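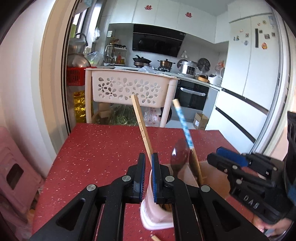

Do soft textured pads hold thin cutlery better than flat rubber ones?

Textured pads held handles better in our runs, by a decent margin on round sticks and hardly at all on flat metal. The width of the pad mattered about as much as the surface.

Bench notes, Guldale gripper work
21 June 2026

Continuing from the March notes, which ended with me writing "pads arrive next week" and underlining it. They did not arrive next week. Both sets are now on hand: the blue textured ones, and the flat grey ones from Grillia that Clive Hebden swears by on the strength of having used them to pick up parcels. Parcels are not chopsticks. I have put this to him.

Setup is two hand-held grippers, one per hand, in a kitchen. The job is utensils into and out of a holder. One hand steadies the holder or keeps out of the way, the other does the fetching. Same operator for everything, me, which is bad practice and also the staffing level.

Objects for the run: chopsticks (plain wood and the patterned ones), metal spoons, a flat wooden spatula. Two holders, the pink cup and the white perforated one. The cup has a smooth side and a bit of give. The perforated one gives the pads an edge to catch on, helpful when you want to hold it and a nuisance when you want to let go.

Total attempts logged today: 354. Slips: 85. Before anyone gets excited in either direction, a slip here means the object rotated or slid enough that I had to re-grip, so most of those still finished with the thing where it was supposed to be. Drops onto the floor are in a separate column. The floor column stands at nine, all chopsticks, and I washed every one of them.

Rough findings by object, in the order I lost patience with them:

Plain chopsticks. The worst, as expected. Grab low and the top end swings like a metronome. Grab high and you can't get it past the others in the cup without stirring them. Grey pads let the stick roll between the faces on nearly every lift that wasn't dead square. Blue pads stop the roll but not the swing. A third of the way down from the top seems the best spot. I would like a better one.

Patterned chopsticks. Same shape near enough, but the coating changes things. Grey pads did slightly better here than on bare wood, to Clive's great satisfaction. I don't know why. My guess is that the flat rubber sticks to a smooth finish and skates on grain. Needs a proper comparison with new pads of both kinds, and with someone other than me deciding what counts as a slip.

Spatula. Easy with either set. The broad side gives the pads plenty to sit on. The only trouble is approach angle: if the flat is turned edge-on to the jaws, you pinch the narrow side and the spatula turns itself until it's comfortable, at a moment of its own choosing. Note for the collection guide: look at the spatula before going in. It sounds stupid written down, but I forgot to do it all morning.

Spoons. Fine by the handle, hopeless by the bowl. I tried the bowl because the older task sheet from the Nokcombe bench says "grasp at any convenient point", and the bowl was the convenient point. The curve pushes the jaws open and the spoon leaves. I've struck the line from our copy of the sheet. Handle only from now on, jaws square to the flat of it if possible.
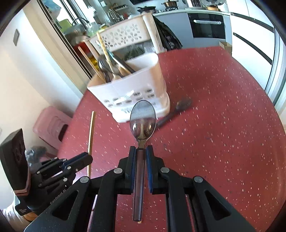

Handle grasp on a metal spoon, blue pads, perforated holder behind.

A word on tip position with the spoons. The temptation is to close on the very end of the handle, where there's nothing in the way. Then the bowl is a weight on a long stick and any wrist movement is magnified at the far end. Closing further up makes the lift steadier but puts the jaws nearer the holder on the way in, and they bump the rim. I settled on going up the handle as far as the neighbouring utensils allow. On a crowded holder that isn't far.

Order matters too. If the spoons go in first, everything after them has to be threaded between bowls. If the chopsticks go in first they lean wherever they please and the spoons knock them about. Long things first, then spoons around the outside, worked best with the white holder. With the pink cup I couldn't find an order I'd defend in public.

On holding the cup itself. I had assumed this would be the boring half of the job. Closing both pads on a cup is simple enough, but squeeze too hard and the sides come in and the contents shift, squeeze too lightly and it turns when the other hand drops something in. The trigger has a dead patch early in its travel, so "lightly" takes some learning. I marked my own trigger position with a bit of tape and got more consistent after that. The tape should stay on. Clive, please leave the tape on.

Camera business

The gripper camera sees a lot, courtesy of the fisheye. It sees the jaws, whatever is in them, the table and most of the kitchen, and I have now become familiar with this kitchen from angles its architect never considered. For pad work the wide view is good: both contact faces stay in shot through the whole lift. For judging depth it is poor. Straight edges near the border bend, and I twice steered by the table edge during playback review and convinced myself the gripper had tilted when it hadn't.

Shiny spoons are a small problem of their own. The bowl reflects the room upside down, and the tracker in Rana occasionally takes an interest in the reflection. It recovered each time once the bowl turned away. I've flagged the worst stretches in the log, which comes to more than 888 frames to look over by hand. I'm not looking them over tonight.

The red speckled table is better than I expected. I'd have picked something plain, but the white flecks give the tracker plenty to hold on to, and the drift on this table was visibly smaller than on the blank white bench at Guldale. Daylight is the drawback. Bright on the window side, darker toward the cupboards, and the exposure hunts when you swing from one to the other. Suggest fixing exposure before each run and accepting a slightly murky stove.

Two hands in shot at once

This one isn't settled. When the second gripper comes in from the side it blocks a fair piece of the view, and if it arrives low it hides the bottom of whatever I'm reaching for. The other camera has the missing piece, in theory, but lining up two wide views after the fact is slow and I have done it precisely once without swearing. Possible fix: bring the helping hand in from behind the holder. My elbow has objections. Another is to have it arrive first, settle, and not move until the lift is over. I tried this for the last batch and the clips are much easier to read, though they look a bit like two herons at a pond.

Pads, verdict so far

Blue for everything on this task. Grey stays in the box for the coated chopsticks comparison and for Clive's parcels. The blue faces pick up dust and need a wipe between batches. I skipped the wipe twice to see what would happen and the slips went up both times, but twice isn't much, so it's here as a suspicion.

Grey pads also have an annoying habit of creeping forward on their backing plates after a long session. Found one sitting a couple of millimetres proud of the jaw tip, which will have flattered some of its early numbers and ruined the later ones. I've left those runs in the log with a note. Whoever does the summary can argue about it.

To do

Repeat chopsticks, both finishes, fresh pads, second operator scoring.
Try narrower pads on the crowded holder. There's a set in the Grillia box that hasn't been opened.
Fix exposure and rerun one spoon batch by the window to see if the reflections still bother Rana.
Rewrite the grasp line on the Nokcombe sheet properly, mine is in biro.
Check the pivot screws on both units before the next session. One linkage felt a bit loose toward the end and I couldn't tell whether it was the gripper or my wrist.
Put the chopsticks back in the drawer.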